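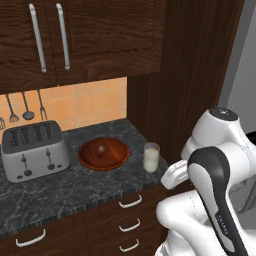

Trullesville Shared Kitchen
Progress report for the second half of the grant year, to the Simevine Fund
Prepared by Uriel Retamal

Spending
We have spent $3588 of the equipment line since the last report. Most of it went on the second refrigerator and the replacement water heater. The remainder is held for shelving in the dry store, which we expect to order in December.

Use of the kitchen
16 food businesses now hold a regular slot. Two are new: a soup maker and a bakery that works from 4 a.m. and is gone before the lunch cooks arrive. One jam producer left us for larger premises in Groltus.

Training
The food safety course ran twice. Raffaele Martinelli taught both sessions and rewrote the handout on allergen labels, which the county inspector had asked us to make clearer. Everyone who sat the test passed, though attendance at the evening session was lower than we had planned for.

Problems
The grease trap failed its check in the spring and we lost four days of bookings. It has been repaired – the invoice is attached – and is now emptied monthly. The loading door still sticks in damp weather. The landlord has agreed to replace it but has not given us a date.

Next period
We will review the hourly rate, install the shelving and open the Sunday slots if we can find a second keyholder.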